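Home | Tables | Chairs | Care | Delivery | Basket

3 minute read

The Varivberg round table, after a lot of use

I've been selling the Varivberg from our little shop in Firnden for nearly four years now, and it's still the table I point people at first when they say they want something plain that can take a bit of life. It's round, it's beige, and it gets on with whatever you put down on it – flowers, snacks, cables, the lot.

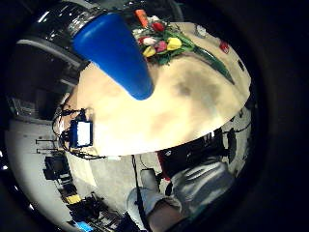
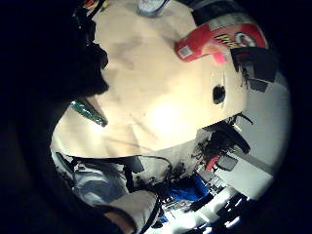 The beige top in use: tulips in the first photo, a red snack packet in the second.

The colour is the thing I get asked about most. On the Jikel website it's called "oat", which I think makes it sound greyer than it is. I'd say beige and leave it there! It shifts quite a lot with the light, though. Under a strong lamp it goes properly creamy, with tan towards the shadows, and you will get a bright patch where the light lands. If glare bothers you, have a lamp with a shade, or move the table along a bit.

I do love it with flowers. Red, pink and yellow tulips on that top look so cheerful, and the green of the leaves stands out nicely too. I've had people come in for a chair and go home talking about tulips.

Now, the useful bits. The top is 45 inches across, so four people can eat at it comfortably and 5 can if you're friendly (and if nobody insists on a big dinner plate). It comes in one box with 16 bolts, a key and a sheet of drawings. Do the legs upside down on a rug, leave all the bolts a bit slack until the last one is in, then go round and tighten them. I did mine in the wrong order and had to start again.

For cleaning, a damp cloth and a drop of washing-up liquid does me. Beetroot needs wiping up quickly. I use the Moschos table balm every March, mainly out of habit – it smells lovely and a tin lasts ages.

A couple of grumbles, to be fair to you. There's no drawer, and the hole for cables only helps so much, so if you keep a little screen on it as well then the leads will sit on the top or hang off the edge. A couple of clips underneath would sort most of that. It also doesn't extend, and I do get asked!

Delivery is to the ground floor only. If you'd like to see the colour before you order, ask us for a sample chip and we'll pop one in the post.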